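Automation and Work: Course Handout
Unit 6: Sorting and kitting cells, and the jobs around them

Read before the seminar. The case material comes from Follero, a firm that hires out picnic and garden party sets, and from its returns room at Plescombe. Students who took Unit 3 will know the site from the session on shift patterns.

6.1 The task before automation

Returned sets come back mixed. Table items and small garden tools arrive in the same crate and have to be separated, checked and laid out for repacking. At Plescombe this was bench work. One person emptied a crate, sorted by eye and hand, set aside anything damaged and passed the rest on. The job description ran to half a page and left most of the judgement unwritten. How dirty is too dirty? When does a bent prong count as damage? New staff learned the answers by standing next to someone who knew.

Output was counted in crates per shift. The target of 300 items was set by the planning office and had not been revised when the cell went in.

6.2 The task in the cell

The cell uses 2 arms, supplied by Odemis and programmed on site. Both are fixed to the front rail, and each carries a gripper with opposed fingers. The arms share one tabletop, so their working areas overlap and their moves must be planned together. If one arm is over the basin, the other waits or works at the tray.

Sorting is by destination. Garden tools and table items have separate places, and the sequence is stored as a list of single moves: approach, close, lift, carry, release. A person doing the same job would not divide it in this way. Much of the early programming time went on moves that bench staff had never thought of as steps, such as turning a handle before letting go of it.
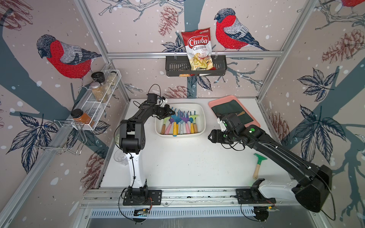
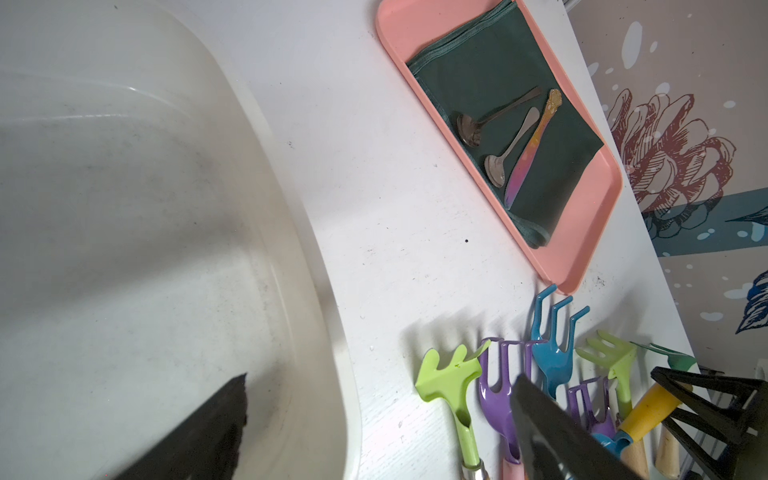
The shared worktop, with basin, tray and small garden tools.

Automation and Work, Unit 6, page 3

6.3 What is hard for the machine

Thin handles lying close together are the main difficulty. The fingers need a gap on both sides of the handle, and a bundle offers few gaps. Bench staff solve this by spreading the bundle with the flat of the hand. The cell has no equivalent move, so the order of picking matters a great deal: a tool on the outside of the group is taken first, even where another is nearer.

Metal tableware raises a separate problem. Curved and shiny surfaces return uneven light, and the edge found by the camera may differ from the true edge. A dark cloth under the items gives better contrast and also stops them sliding when the fingers close.

A view from the wrist shows the item at close range but can lose the rest of the table. A fixed view keeps the whole table but is easily blocked by an arm. The Plescombe cell compares the two before each grasp.

6.4 What changes for staff

Three changes were recorded in the Prantl study, which is the set reading for this unit.

(a) Handling work fell and attending work rose. Staff now load the cell, clear stoppages and decide on rejected items. The attending periods are short and irregular, and they are difficult to combine with other duties.

(b) Judgement moved upstream. The question of what counts as damage had to be settled in writing before the cell could be used. Bench staff were consulted twice. Their answers differed from each other more than the managers had expected.

(c) Learning by watching became less common. With fewer people at the bench, a new starter sees fewer cases. Follero now keeps one bench in manual use for training, and its output is left out of the shift count.

The study does not report a fall in headcount. It does report a change in grading, which was still in dispute when the fieldwork ended in March.

6.5 Points for the seminar

Take one manual task you know well and write it as a list of single moves. Mark the moves you had to think about before you could name them.

Consider whether time spent attending a cell should be paid at the same rate as time spent handling. Bring the grading table from the Prantl reading.

The unit 7 handout covers maintenance contracts and is on the course page.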